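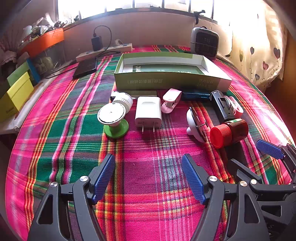

Washing a woven plaid blanket before storage

Submitted by Friederike Teuber

Please advise on the correct method for washing a brightly striped woven blanket. The care label is missing.

Answer 1 - Mattes Rathjen
Test each color with a damp white cloth first. Wash alone in cold water, spin at 400 and dry flat. 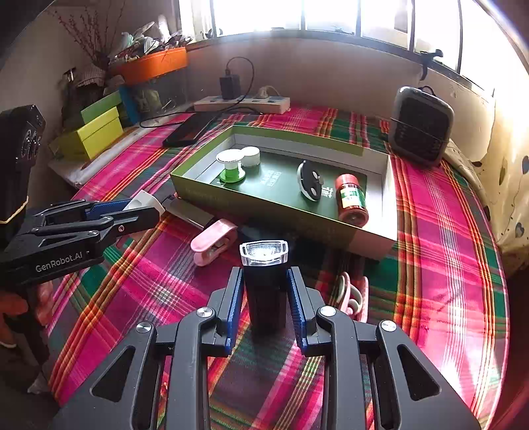
Do not fold it until fully dry - 13 hours is usually sufficient indoors.

Answer 2 - Reinholz
Mine went in at 60 and shrank. Not recommended.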